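4장. 과일 담기 과제로 Nivik 학습 데이터 모으기

3장까지 따라오셨다면 팔 두 대가 모두 켜져 있고, Hendau 화면에 고정 카메라와 양쪽 손목 카메라 영상이 뜰 거예요. 아직 한쪽이라도 까맣게 나온다면 3장의 케이블 점검부터 다시 해 주세요. 저도 급한 마음에 손목 카메라 하나 없이 녹화를 시작했다가 오전 분량을 통째로 버린 적이 있어요.

이 장에서는 모형 과일과 채소를 물결 모양 테두리가 있는 연녹색 그릇에 옮겨 담는 과제를 녹화해요. Nivik 방식의 핵심은 조작자가 한 번에 긴 시연을 쭉 찍고, 나중에 물체 하나를 다룬 구간마다 잘라서 짧은 문장을 붙이는 거예요. 그래서 보통의 원격 조작 녹화와 순서가 조금 달라요. 짧게 끊어 찍는 데 익숙하신 분들은 처음에 좀 답답하실 텐데, 두어 번만 해 보면 이쪽이 훨씬 편하다고들 하세요(적어도 저는 그랬어요!).

4.1 시작하기 전에

필요한 것부터 챙길게요.

- 모형 과일과 채소 한 상자. 배, 리치 송이, 아보카도, 귤, 길쭉한 노란 것까지 모양이 제각각일수록 좋아요.
- 물결 테두리 그릇
- 대리석 무늬 상판과 무늬 벽지. 배경 세트는 하루에 하나만 쓰세요.
- Hendau 녹화 프로그램과 빈 저장 공간
- Longo 라벨링 도구. 녹화 중에는 꺼 두어도 됩니다.

주의: 작업 공간 안에 손을 넣을 때는 반드시 양쪽 팔을 모두 정지 상태로 두세요. 한쪽만 멈추고 과일을 놓다가 반대쪽 팔 조작기를 팔꿈치로 건드리는 일이 생각보다 흔해요. 조작기에는 정지 잠금이 따로 있으니 그것까지 걸어 주세요.

참고: 배경 무늬는 정리하지 않아도 괜찮아요. 분홍색 표범 무늬 벽지를 처음 붙였을 때 저도 눈이 아팠는데, Samuele Gentile가 일부러 복잡한 배경을 골랐어요. 단색 배경으로만 배운 정책은 벽지만 바꿔도 엉뚱한 곳을 집으러 가더라고요.

4.2 물체 배치하기

1. 양쪽 팔을 대기 자세로 보냅니다. Hendau에서 '대기' 버튼을 누르고 두 팔이 완전히 멈출 때까지 기다려 주세요.

2. 그릇을 상판 뒤쪽 가운데에 놓습니다. 두 그리퍼가 모두 닿는 자리여야 해요. 한쪽으로 치우치면 반대편 팔이 끝까지 뻗게 되고, 그 자세에서는 손목 카메라가 과일 대신 벽을 봐요.

3. 과일을 그릇 앞쪽에 흩어 놓습니다. 예쁘게 줄 세우지 마세요. 저는 눈을 반쯤 감고 툭툭 놓는데, Farzana Cassim은 주사위를 굴려서 자리를 정해요. 어느 쪽이든 괜찮아요.

4. 리치 송이는 줄기 방향을 매번 바꿔 주세요. 줄기가 늘 같은 쪽을 향하면 정책이 줄기 위치를 외워 버려요.

5. 고정 카메라 영상에서 그릇이 팔이나 케이블에 가려지지 않는지 봅니다. 팔 위로 둥글게 올라온 주름 케이블이 은근히 많이 가려요. 가려진다면 과일 말고 팔의 대기 자세를 조금 바꾸는 쪽이 빨라요.

6. 가끔은 그릇 안에 무언가를 미리 넣어 두고 시작하세요. 빈 그릇으로만 시작하면 나중에 그릇이 찼을 때 정책이 어디에 내려놓을지 몰라 허공에서 머뭇거려요.

참고: 상판의 작은 부스러기는 그대로 두셔도 돼요. 다만 같은 녹화 도중에 닦지는 마세요. 잘라 낸 구간끼리 배경이 달라지면 Longo의 자동 정렬이 가끔 헷갈려해요.

4.3 녹화하기

1. Hendau에서 새 세션을 열고 작업 이름을 넣습니다. 이름에는 띄어쓰기를 쓰지 마세요. 오류가 나는 건 아닌데 Fliteo로 옮길 때 이름이 두 동강 나요.

2. 정지 잠금을 풀고 '녹화'를 누릅니다. 영상과 관절값이 같이 움직이기 시작하면 출발해도 좋아요.

3. 가까운 과일부터 집어서 그릇에 담습니다. 왼쪽 물체는 왼팔, 오른쪽 물체는 오른팔로 하시되 가운데 있는 건 마음 가는 대로 하세요. 두 팔이 동시에 그릇 위로 들어가는 것만 피하면 됩니다.

4. 물체 하나를 놓을 때마다 페달을 한 번 밟아 표시를 남깁니다. 이 표시가 나중에 자르는 기준이 돼요. 밟는 걸 깜빡했다면 그냥 계속하세요. 뒤늦게 밟으면 위치가 틀어져서 오히려 손이 더 가요.

5. 과일을 떨어뜨려도 녹화를 끊지 마세요. 다시 집어서 담는 부분까지가 다 쓸모 있는 데이터예요. 처음엔 저도 창피해서 지우고 싶었는데, 지금은 다시 집는 구간을 제일 먼저 찾아봅니다.

6. 다 담았으면 두 팔을 대기 자세로 돌리고 '정지'를 누릅니다.

주의: 손가락 끝으로 그릇 테두리를 누르지 마세요. 물결처럼 올라온 부분에 그리퍼가 걸리면 그릇이 통째로 끌려와요. 한번 걸렸다 싶으면 앞으로 빼려고 하지 말고, 손가락을 벌린 채 똑바로 위로 올리세요.

주의: 배 모형은 잎이 달린 위쪽보다 몸통을 잡는 편이 안정적이에요. 잎이 손가락 사이에 끼면 놓을 때 매달려 있다가 엉뚱한 데로 떨어집니다.

4.4 자르고 이름 붙이기

1. Longo에서 세션을 열면 페달 표시마다 구간이 나뉘어 있어요. 재생 속도를 3배로 올려서 쭉 훑어보세요.

2. 구간마다 짧은 문장을 하나 붙입니다. "배를 그릇에 담기"처럼 쓰시면 돼요. 색까지 쓸지는 자유인데, 같은 세션 안에서는 통일해 주세요.

3. 무슨 물체인지 헷갈릴 때는 보이는 대로 적으세요. 노란 길쭉한 모형은 사람마다 망고라고도 하고 옥수수라고도 해서, 저희는 그냥 "노란 길쭉한 것"으로 합의를 봤어요. 멋은 없지만 싸울 일도 없습니다.

4. 손목 카메라 영상에서 물체가 끝까지 보이지 않은 구간은 '보류'로 보냅니다. 고정 카메라에 잘 나왔더라도요.

5. 나머지를 Fliteo로 내보내고, 구간 길이가 지나치게 짧은 것만 한 번 더 확인하세요.

저희가 이렇게 모은 구간이 모두 3,345개이고, 그중 보류로 빠진 게 277개예요. 보류된 것들은 대부분 다른 과일을 든 손이 목표 물체를 가린 경우였어요. 버리지는 마세요! 고정 카메라만 쓰는 비교 실험을 돌릴 때 요긴해요.

결과도 살짝 말씀드리면, 긴 시연을 잘라 쓴 정책은 과일이 이미 담긴 그릇에서 눈에 띄게 덜 머뭇거렸어요. 물체를 하나씩 따로 찍은 데이터로는 리치 송이를 내려놓을 때 기존 과일을 밀어내는 일이 잦았고요. 다만 팔 두 대를 번갈아 쓰는 순서는 아직 서툴러요. 한쪽 팔이 빠져나오기 전에 다른 팔이 들어가려고 해서, 실행할 때는 2장의 충돌 방지 설정을 꼭 켜 두셔야 합니다.

4.5 화면 비교하기

녹화를 시작하기 전에 카메라 각도를 아래 화면과 견주어 보세요. 똑같을 필요는 없고, 손목 영상에서는 양쪽 손가락과 그릇이 같이 들어오고, 고정 영상에서는 두 팔과 그릇이 모두 보이면 충분해요.

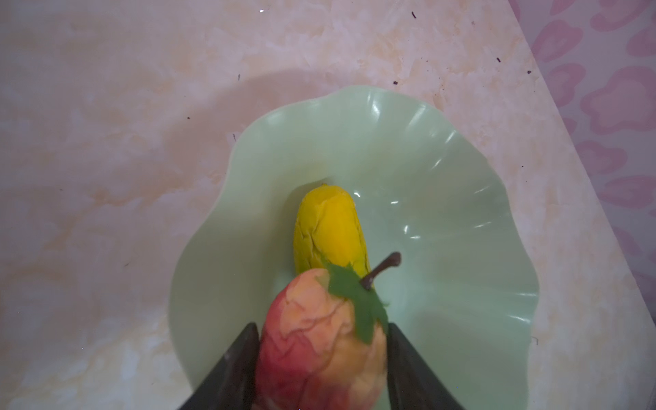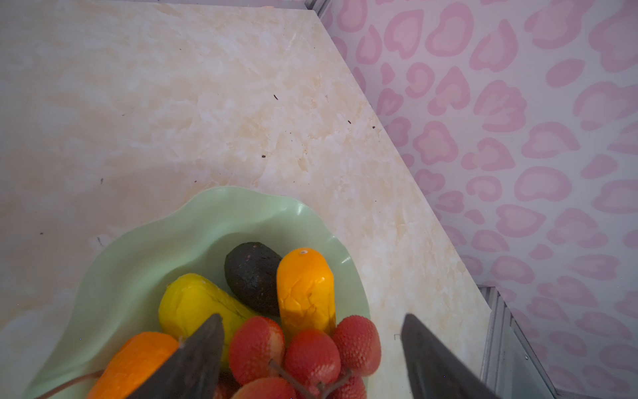
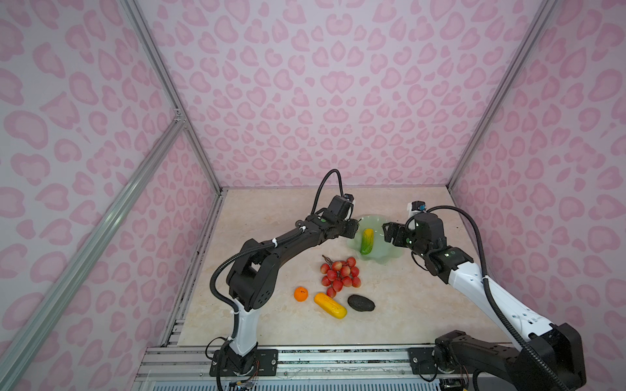 그림 4-1. 차례대로 배 모형을 잡은 손목 카메라 화면, 리치 송이 양옆으로 손가락을 벌린 손목 카메라 화면, 두 팔이 함께 보이는 고정 카메라 화면.

손목 화면에 손가락이 한쪽만 나오면 카메라 고정 나사를 살짝 풀어 각도를 맞추고, 3장의 보정을 다시 실행한 다음 4.2로 돌아가세요.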